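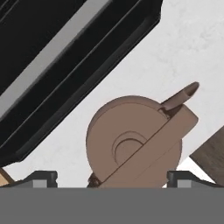
Filed under: Course handouts / Home-built arms / Unit 5

Unit 5. Setting up the wrist view in simulation

This handout assumes that the arm from Unit 4 is assembled, that the joints have been zeroed, and that your bench scene loads without errors. If you built in the Zerkthorpe workshop, use the bench file stored there. If you built at home, measure your own bench and edit the template.

5.1 Mounting the virtual camera

The camera is attached to the wrist link and moves with it. Its position must match the printed bracket on the real arm. Measure from the centre of the wrist flange to the front of the lens, in millimetres, and enter the figure in the scene file in metres. Most faults reported in this unit come from a missed conversion.

The gripper body should lie along the bottom of the view as a level band, with a finger rising at each side. If the band slopes, the camera has been rolled about its own axis. Correct this in the scene file and leave the wrist joint alone.

5.2 Fingers and pads

The Halvorsen fingers open to 58 mm between the pads. Set the joint limit to that value. Keep the pads as separate bodies from the fingers, so that friction can be changed on the pads alone. A rounded object held between flat pads touches each of them over a very small area, and a friction value that works for a block will often be too low for it.

5.3 Collision shapes

Import the visible mesh and the collision mesh separately. Discs with recesses, stubs or overhanging plates should be split into simple convex parts. A single convex hull fills in the hollows, and the fingers will then stop short of the surface. Wooden blocks may be left as plain boxes.

5.4 Surfaces

Bench texture has no effect on contact. It does affect any detector trained on the rendered views. Use the mottled white top supplied with the Brultance set for the first run and change it only when the grasp is repeatable.

5.5 Bench task

Place one object between the open fingers, with other items near it. Close at low speed, lift by 30 mm, hold for two seconds and lower. Log the joint positions and the pad forces throughout. Repeat with the object turned by a quarter.

Hand in the scene file, both logs and a short note on any contact made with neighbouring items. Users of the Wirnent controller should also include the gain settings, as the defaults changed in April.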